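How to Repaint Kitchen Cabinet Doors Without Removing the Boxes

Most painted cabinets fail at the cleaning stage. Grease sits around the handles and along the lower rail of each door, and paint will not hold over it. Set aside a long weekend for a small kitchen, more if the room is cold.

What you need

Degreaser, 120 and 220 grit sandpaper, a bonding primer, cabinet enamel, a 2-inch angled brush and a 4-inch foam roller. I used Briltden primer and two coats of Verhoeven satin. One quart of each covered a kitchen with 84 square feet of door and drawer front, with a little left for touch-ups.

Step 1. Take off the doors and number them

Put a piece of tape inside each hinge cup and write the number there. Keep the screws in a labeled bag.

Step 2. Clean twice

Wash with degreaser, rinse with plain water, then do it again. Let the doors dry overnight.

Step 3. Sand

Scuff with 120 until the shine is gone. You do not need bare wood. Vacuum, then wipe with a damp cloth.

Step 4. Prime

Brush the recesses and inside corners first, then roll the flat parts while the edges are still wet. Sand lightly with 220 once dry.

Step 5. Paint

Two thin coats, with a full night between them. Check the bevels for drips after ten minutes – they are easy to brush out then and hard to sand out later.

Step 6. Rehang

Wait three days before hanging the doors, and go easy on them for the first month. Pale blues and greens look darker in the can than on the door, so test a sample board first. 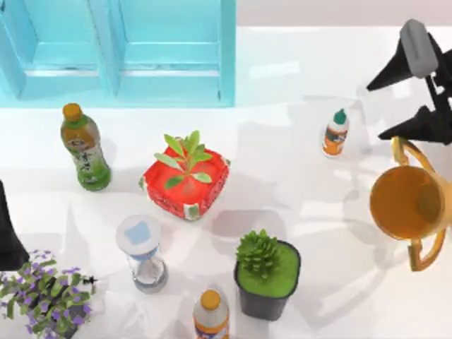
Keep the leftover enamel in a small jar filled close to the top. It will skin over much faster in a half-empty can.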